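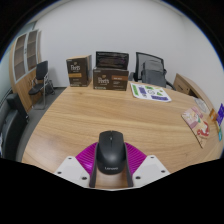 手持夹爪和装在机械臂上的夹爪,去开放日试的时候应该先试哪一种?

先试手持的。手持夹爪把控制器、轨迹规划、急停这些事情都拿开了,剩下的只有手指、摄像头和你自己的手腕,东西夹不稳,问题出在哪里很快就能摸出来。等对手指的脾气有了数,再去看同一副手指装到机械臂上是什么样子,心里就踏实多了。

这个顺序是我逛完Julwood开放日才总结出来的,我自己那天恰好是反着来的,所以走了不少冤枉路,也多喝了好几杯茶。下面把这一天从头写一写,写得会有点啰嗦,想直接看夹爪对比的朋友可以往中间翻。

三月里的一个星期六,Julwood园区对外开放,我早上不到九点就到了门口。去年我就想来,结果临时有事没来成,听去过的同事念叨了大半年,说这里最好的地方是让人上手,只要排队,几乎什么都能摸。做自动化这一行的人大概都明白这句话的分量,平时去展会,好东西都在玻璃后面自己转,讲解员背一段参数,发一本册子,回来以后除了脚疼什么也没记住。

园区不难找,难找的是楼。几栋楼长得太像了,楼号又都贴在侧门上,我绕了一圈,在停车场遇到一对带着儿子的夫妻,也在找入口,小朋友很笃定地说跟着有香味的方向走,结果我们一起走到了食堂后门。厨房的师傅倒是很热心,擦着手出来给我们指了路,还让孩子进去看了一眼他们的和面机。这也算当天参观的第一台设备吧!

开放日分两个地方,一楼的大厅叫Laskowska厅,放的是机械臂和输送线,楼上的几间办公室临时改成了小试台,放夹爪、摄像头和控制器。大部分人进门就被大厅吸走了,我也一样。

大厅里最热闹的是一条分拣演示线,臂是Fokar的,夹爪也是他们自己的平行夹爪,铝制的硬手指,指面上有细细的网纹。动作很利索,夹方盒子和瓶盖都很漂亮。演示员允许观众递东西上去,前面一位先生递了一副眼镜盒,成功了,大家鼓掌;轮到我,我递了自己的护手霜,软管的那种,硬手指一合,里面的膏体往两头跑,管子一歪就滑下去了。演示员脾气很好,调低了力,又试,这次夹起来了,可是往上一抬就开始打转。我在旁边看得挺有收获,后面的小朋友看得更高兴,一直喊再来一次。

Fokar的控制器我也排队摸了一下。示教器比我想象的轻,菜单层级很浅,改夹持力只要按两下就到了,这一点我特别喜欢。我们厂里那一套要改力得先退出程序、切模式、输密码,夜班的同事为这个没少抱怨。不太满意的是示教器上的字,小,而且灰底灰字,我这个年纪的人要凑得很近。我把这个意见写在留言簿上了,希望有人看。

另外还有一件小事值得记一下。Fokar的臂在换手指的时候用的是快拆座,演示员单手一拧就下来了,我以为很容易,自己上去拧了半天拧不动,原来要先往里推一下再转。这种小机关最好在座子上刻个箭头,不然第一次用的人肯定会使蛮力。

十点半左右我才上楼,楼上的走廊一下子就安静了,铺着地毯似的安静(地上其实没有地毯)。手持夹爪的试台由Thenmozhi Rodrigues负责,她说话很快,一边讲一边已经把夹爪塞到我手里了,我连包都没来得及放下。她的规矩是先不讲原理,先夹,夹完了有问题再问。

用来试的东西里,我最喜欢的是鼠标。一个普通的黑色联想鼠标,谁桌上都有,可是对夹爪来说很有意思:背是圆的,两侧又往里收,从侧面去夹,手指碰到的其实是一段弧面。如果手指是硬的平板,接触的地方就很窄,稍微偏一点,鼠标就会绕着那条线转过去,头重脚轻地栽下来。大厅里那管护手霜打转,多半也是这个道理。

试台上这副手指是洋红色的,颜色非常抢眼,外侧一道一道的棱,越往指尖越窄,内侧各贴着一条深灰色的垫条。Thenmozhi告诉我,这类带棱的手指受力以后会朝物体弯过去,有一点抱住的意思。她让我从鼠标后面伸过去,把它夹在两指中间,力气先给小一点,感觉到垫条贴上了再往上提。

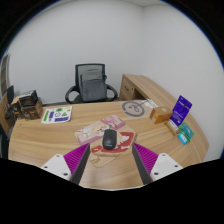
我头一回的毛病是张口不够居中,左边先碰到了,鼠标就被推着走。这在机械臂上是件麻烦事,要么靠视觉把位置找准,要么让手指自己去迁就;用手拿着的时候,手腕会不自觉地往回找,等你发现的时候已经补过来了。Thenmozhi说这正是她让大家先用手夹的目的,请我留心自己的手腕做了哪些多余的动作,那些动作将来都得有人或者有程序去做。这话我记在了本子上,还画了线。

第二个毛病是下得太深。我总觉得手指越往下越保险,她却让我停高一点,让指尖那一段去接触。带棱的手指根部比较硬,越往尖上越软,用哪一段去夹,手感差别很大。我照着她说的改了,果然顺了不少,不过手举在半空里久了胳膊会酸,旁边一位从事康复器械的女士提醒我把手肘收到身边,马上就轻松了。

关于垫条我问得比较多。Thenmozhi备了两种厚度,一种薄的,一种2毫米的。薄的灵敏,捏纸片一类的东西清楚,可是夹圆背的东西会有点飘;2毫米的那种抓得牢,代价是松手的时候偶尔会带一下,东西放下去会偏出一点点。我问她平时用哪种,她想了想,说看下午还有没有力气换。我个人更喜欢厚的,我们厂里夹的多是带弧面的塑料壳,宁可放的时候慢一点,也不愿意半路掉。

再说摄像头。摄像头就装在夹爪上,用的是视野很大的镜头,出来的画面是圆的,四周发黑,两根手指始终在画面的下部。刚看的时候会有点晕,直的桌边到了里面全是弯的,我花了好一会儿才习惯。好处也很明显,手指张开、靠近、合上,一直到提起来,指尖和物体的关系一直看得见,旁边有什么会碰到的东西也都收在里面。我们厂用的是装在架子上从上往下看的相机,臂一伸过去,自己就把要夹的东西挡住了,最关键的那一小段偏偏没有画面。

隔壁桌是Lesari的试台,他们主推的是窄视野的小相机,也可以装在夹爪上,画面平直,字看得清楚,读标签很舒服。我把两种都试了,老老实实地说,如果活儿是找条码、对孔位,我会选Lesari的;如果是在一张摆着杂物的桌上拿一样东西,我宁愿要大视野。Lesari的人听了也不恼,还给我看他们把画面传到控制器要多久,屏幕上显示的是300毫秒上下,他自己先皱了眉头,说昨天在公司里没有这么慢,怀疑是楼里的无线网太挤。我倒觉得这样挺好,现场是什么样就让人看见什么样。

中午在食堂吃饭,早上指路的那位师傅认出了我,给我多打了一勺土豆。同桌坐的是Auður Eskildsen,她是开放日的总协调,端着盘子坐下来的时候已经快一点了,手机还一直在震。我跟她聊起上下楼的顺序,说要是先来楼上再去大厅,看机械臂的时候会看得懂得多。她说每年都有人这么讲,可是人一进门,大厅里的臂正在动,谁还肯上楼呢?她打算明年在门口的地图上把楼上画大一点。

下午我又回到楼上,参加了一个小小的耐心游戏。玩法很简单,用手持夹爪把同一样东西夹起来再放回去,连做100次,中间可以换人,掉了就在白板上画一笔。我跟那位康复器械的女士,还有上午那家的小朋友组了队(小朋友的爸爸负责画笔)。前面很轻松,大家有说有笑的,过了一半开始有人走神,走神就偏,偏了就推,跟我上午犯的毛病一模一样。小朋友反而最稳,他个子矮,视线正好跟手指齐平,对得特别准。做完以后Thenmozhi把垫条拆下来给我们看,靠指尖的地方已经磨得有点发亮了。她建议回去以后别等到掉东西了再换垫条,摸着滑了就该换,我觉得这一条拿回厂里马上就能用。

然后我做了一件早该做的事,下楼回到Laskowska厅,请演示员把软手指装到Fokar的臂上。他们说可以,座子是通用的,只是要重新设一下张口的零点。他拧座子的时候我很得意地在旁边说要先推再转。装好以后还是夹我那管护手霜,力给得很小,手指弯过去,管子鼓了一点,没有打转,提起来放到了另一边。我高兴得拍了一下旁边人的肩膀,拍完才发现不认识,赶紧道歉。

快也有快的问题。演示员把速度往上调以后,软手指在急停的时候会晃,提在半空里的护手霜跟着荡了几下,看着有点悬。硬手指就没有这个毛病。所以真要上线,速度、手指和力这几样得放在一起调,单独说哪种手指好都有点不公平。我跟演示员站在那里讨论了好久,后面排队的人大概很想把我请走,在这里给大家赔个不是。

说说不够好的地方。楼上房间小,人一多,手持夹爪转身都要小心别碰着人;Lesari的桌子紧挨着门,进进出出的老打断讲解;洗手间的指示牌跟楼号一样,贴在要走到跟前才看得见的位置。茶水非常好,有一种加了姜的,我喝了三杯还是四杯,记不清了。

给打算去的朋友几句实在话:带几样自己工作中要夹的东西,软的、圆的都带一点,别带贵的;穿袖口收紧的衣服;一进门先上楼,手持夹爪的队伍在午饭以后最短。想换垫条试的话早点跟Thenmozhi说,她手上的厚垫条到四点多就用完了。停车走北边那个口,离食堂近,从食堂后门往左拐就是Laskowska厅,比跟着路牌走快得多。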